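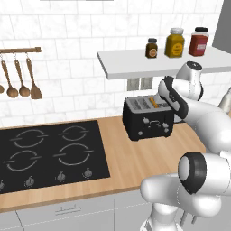
Progress report to the Rotia Fund
Displaced families program, Clekside district
April 21, 2023

The ceasefire between the two local defense forces held through the reporting period, apart from one exchange of fire near the Jalali crossing. No civilians were hurt. The crossing was closed for 4 days and our staff worked from the Darnix office until it reopened.

Returns
Thirty-nine families have moved back to the three villages east of the river. Another 13 have registered but are waiting for the district council to confirm who holds the checkpoint on the upper road. Several families told us they will not travel while both forces claim it. We have raised this with the council twice and have a written reply to the first letter only.

Mediation
Homa Salehi chaired two meetings between village elders and the commanders. The first ended early over the question of detainees. At the second, both sides agreed to let farm vehicles pass without a permit during daylight — this has been respected so far on the lower road. The detainee lists have still not been exchanged.

Legal aid
The Darnix office handled 300 requests for replacement identity papers. Most were forwarded to the provincial registry, where processing is slow. Property claims are on hold until the land court sits again.

Spending
Spending is within budget except for fuel, which ran over because of the detour during the closure. We ask to move the unused translation funds to cover it.

Next period
A third meeting is planned at Jalali, with detainees first on the agenda. We will send the revised returns table once the council answers our second letter.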